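Open Day at the Westerberg Workshop: Our Photos

What a turnout! We opened the doors in July and had 563 people through before we finally shooed the last of them out so we could have our tea. If you were one of them, thank you. If you couldn't make it, have a scroll through and start pestering us about the next one.

The upstairs rooms had the posters and the kids' gear-building table, but the queue that never got any shorter was the one for Anar, our tabletop arm. Chiamaka Ezeani and Craig Pollock ran the demonstrations between them, 18 sessions all up, and Craig still had a voice at the end of it (just).

For anyone who hasn't met Anar, the idea is simple enough. We put a few ordinary household things on a small wooden table and work on getting the arm to deal with them sensibly. Everybody's favourite was the green bowl. A bowl is a lovely problem for a gripper – the rim is thin, it curves away from you, and a shallow one will rock if you come at it from the wrong side.
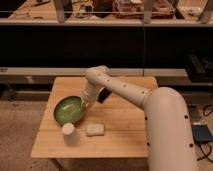

Chiamaka asked each group to call out where they'd pick up a bowl themselves, and it's surprising how strongly people feel about it. We had rim people, underneath people and one very firm two-hands-or-nothing grandmother. Then she'd talk through how the arm has to settle the same question, with a target point, an angle for the wrist and a path to get there without bumping its own elbow into anything. The planning software is Vuven, which Ariel Bañez has been rewriting since the summer, and he stood up the back answering the curly questions. There were plenty of those! One young bloke wanted to know whether Anar could tell the bowl was green, and that one went on so long that Ariel drew him a diagram on the back of a program. 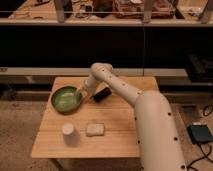
Anar at the rim of the green bowl, with the cup and the little pale block waiting at the front of the table.

The small stuff on the table got nearly as much attention as the bowl. Agnes Yule chooses our objects and she has a real eye for it: something squashy, something that tips over easily, something dark and flat that sits at an awkward angle. She'd brought a list of the rejects as well and read it out at morning tea to big laughs. (Whoever suggested the jelly, please come and see her.)

We kept each session to 20 people or so in the end, as it's a squeeze getting everyone a decent view of a small table. Apologies to those who waited – Elspeth MacBrayne did a terrific job keeping the line cheerful, and her talk on the early Drakaden arms filled the upstairs room both times she gave it. She has promised to write it up for the newsletter.
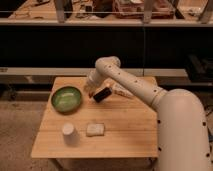 A few people asked how long it takes to set up a new task. It depends enormously on the task, but the layout for the open day took us 2 evenings, and most of the first one went on arguing over what should be on the table. After that it's a matter of running it, watching closely, changing one thing and running it again. Some of us find that completely absorbing and could happily do it all weekend.

Questions we didn't get to on the day can go in the box at the front desk and Ariel will work through them. The blue raincoat and the child's left gumboot are still at the desk too, if anybody is missing them.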